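Progress report on the equipment line, second period
Tidville site, Tuesday, January 23, 2024
Prepared by Rogelio Galang

1. Where we are with the money

The equipment line was approved for four hand-held gripper pairs, one wrist-camera arm for later, and the small things which the table needs (racks, tubes, boards, cables). Until today we have bought the grippers and the small things. The arm is not ordered. I explain the reason in part 3, and I ask for a decision in part 5.

In the last report I wrote that the spare jaws would come from Lata. Lata changed its minimum order to 25 sets, and this is more than we can use in one year. We now take them from Onuoha in smaller lots. The unit price is higher but the total is lower, and the difference stays in the line.

2. Work done in the period

The recording of hand demonstrations started in the second week after the delivery. We planned 270 accepted recordings of the tube transfer task for this period and we have 293. Accepted means that a second person has watched the whole recording and found no lost tracking of the markers. The rejected ones are kept on the server, but they are not included in the figure.

The first task is moving capped tubes between two racks of different shape. We chose it together with the laboratory group, who do this by hand every day and would be the first users. The operators learned it quickly. The more difficult part was to keep the gripper cables out of the way, and we lost several mornings to this before we agreed on a fixed route for them along the board.

3. The arm

We have two offers. The offer from Povov includes installation and one training day, but the delivery is not before May. The second offer is from Onuoha, it is cheaper, and the arm can be here sooner, but the mounting plate is sold separately and the price of it was not in the first letter. I have asked for it in writing.

I did not want to place the order before this answer, because with the plate the two offers may be almost equal. In that case I would prefer Povov for the training day. Our operators know the grippers well, but none of them has worked beside an arm.

4. Consumables and wear

The tubes are the cheapest item and they are the one we replace most. I have moved a small amount from travel to consumables, as the agreement permits without a request.

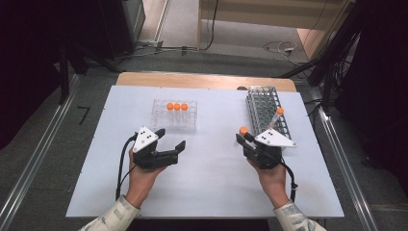

The jaws are in better condition than I expected. Only 2 were replaced in the whole period, both on the same gripper, and we think this one was closed too hard during the first tests. For the next period I keep the same amount for spare jaws and I do not ask for more.

5. What I ask from you

Please confirm that the arm can be paid from the current line also if the delivery is in May. If this is not possible, I need to know it before I answer to Povov, as their offer has a time limit.

Please confirm also that the mounting plate can be counted as equipment. The finance office here reads it as an accessory, and then it would go to a different line where we have very little left.

The table of costs and the copies of both offers are sent in a separate message. The next report will include the plan for the second task and the result of the safety inspection for the arm area.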